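Ticket 846
Opened: Oct 26, 2009
Reported by: Liam Geraghty
Assigned to: Brendan Horgan
Product: Prikum label server
Status: Open

Labels sent from the Cluver stock screen come out with the second address line missing. Started after the March update was finally put on the Brophy machine. Bosto labels are fine.

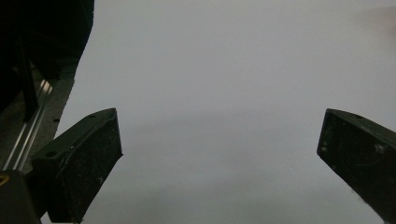
Checked the template first. The address field is set to 23 characters per line and should wrap. For the test I swapped the gray background fill, a pale flat gray like the surface behind the two dark fingers, for plain white. No change. Line two still drops.

Restarted the spooler and cleared 6 stuck jobs. The log shows the full address arriving, so the text is lost after that point.

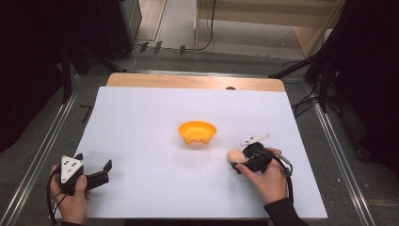

Put the old driver back on the Brophy machine and reprinted the same order. Both lines came out. Put the new driver on again and line two was gone.

Liam, please leave the old driver in place for now. The batch of 3000 can go ahead. I still need the driver settings file from your side.

Brendan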